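Looking after the hand, or how I spent most of a week on one thumb

8 Jun 2024

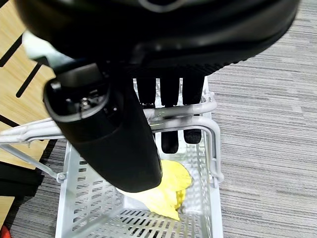

I promised Urmila Kashyap I would write up the thumb business properly, as she has the same hand on her bench and has been emailing me since February asking what I do about the drift. So this one is for her, and for anybody else who has ended up looking after a robot hand without ever quite applying for the job.

The trouble starts slowly. You set the thumb's zero position, it closes where you tell it to, and everyone is happy. A few hundred grasps later it is coming down a shade too far over towards the fingers, and soft things start to slip out of the side. Hard things hide the problem, because a block will centre itself between the fingertips whatever you do. Cloth won't. That is why I test with something yellow and crumpled in the bottom of a white plastic basket, and why I've become so fond of that basket. The yellow shows up beautifully on the wrist camera against all that white, and if the thumb tip lands on the wrong fold I can see it straight away.

My log said 1,575 closes since the last time I'd set it, and the drift was plain by then. Edgardo Javier, who looked after this hand before me, used to leave it until 2,000 and then do the whole lot in one go. I did it his way for a while and I don't recommend it – by that point you're correcting three or four things at once and can't tell which one helped.

So, what I do now. Power down, let the hand hang over the bench, and work the thumb through its travel by hand, slowly, feeling for a notch. Then I look at the screw in the face of the thumb's joint housing. On ours it had backed off by less than a quarter turn, which doesn't sound like much, but the thumb is a good long lever and it all adds up by the time you get to the tip. I cleaned the thread, nipped it up again and put a little dot of paint across the edge so that next time I can tell at a glance whether it has moved. (Tamsin Ridgeway's idea, and I wish I'd listened to her a year ago!)

After that it's back to power and a fresh zero, open hand first and then closed. Let it warm up before you save anything. I give it 38 minutes, for no better reason than that the first time it came good I happened to look at the clock, and I've been superstitious ever since.

The last part is the basket. I fold the handles out of the way of wherever I want the thumb to go, although I do leave one up for some of the runs, as the fingers need to learn to pass behind a rail without clouting it. Then I bring the hand down slowly until the thumb just touches the cloth, and stop there and have a look. If the tip is where I asked for it, I carry on and close. If it isn't, back to the zero.

I ran 109 closes after the repair and kept notes on every one. Two slips, both on the same awkward fold, and I'm willing to blame the fold. Custódio Magalhães over at Mullside thinks I should be using a stiffer thread compound and he may well be right, so I've ordered some from Elico and will report back when it comes.

Urmila, the paint is ordinary model paint. Any colour will do, though I'd avoid black on a black thumb. I tried it.

7 comments | 12 shares

Get in touch via the contact page | © Notes from the Makgate Bench | Back to top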